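Bultivon two-arm tabletop kit - worth buying for pick and place practice?

Posted in Kits and Hardware

I'm looking at the Bultivon two-arm kit sold by Woria. It comes with the aluminum rail enclosure, both arms and a camera for each wrist. I want it for sorting light objects with handles, mainly children's garden tools into a plastic tub. Woria quotes 13 working days for delivery. Has anyone here run it for more than a weekend? I'd like to hear about grip on thin handles and how much room two arms leave you.

Rekha Pai

dreltik_user
Have it. It's fine. Get the spare jaw tips when you order, shipping them later costs more than the tips do.

Lundgren
I've had mine since the start of May and use it most evenings, on nearly the same job you describe. Assembly took me 6 hours over two days. The rails were the slow part, the arms themselves went on quickly.

Grip on handles is good if you close on the end of the handle and keep the approach low. Plastic hand forks are light, and the arm carries one without trouble. If you grab in the middle the fork tends to swing, and then the tines catch the rim of the tub on the way in.

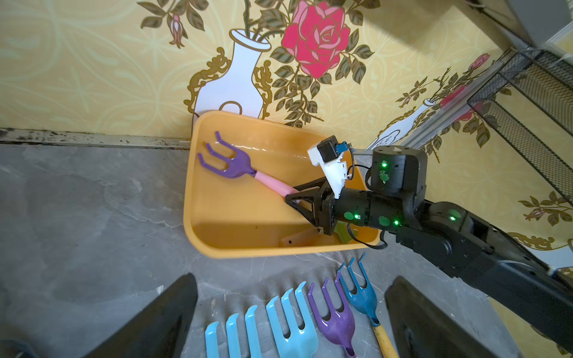 Can both arms work over the tub at the same time?
They can reach it together, but the software has no collision check between arms, so I let one place and keep the other back until it is clear.

The wrist cameras are the best part of the kit. They are small and you see the jaws and the handle well. The manual is the worst part. Step 5 has the two camera cables swapped, and I spent an evening on that before I found a correction on the Woria support page.

Room is OK for small tools. I set the forks out in one row with the tines toward the tray and put the rakes and another fork in front. A potted plant fits in the back corner, though the left arm comes close to it. Baskets and shelves can go on the rails, so you don't lose floor space to them.
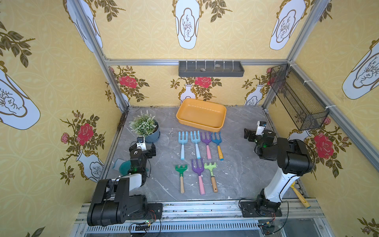
Both arms over the floor, tray at the back with nothing in it.

Price was 1020 dollars with the enclosure. I would buy it again for practice - not for anything heavier than a hand tool.

Rekha Pai
Thanks, that covers it. I'll add the jaw tips to the order and check the support page before I get to the cables.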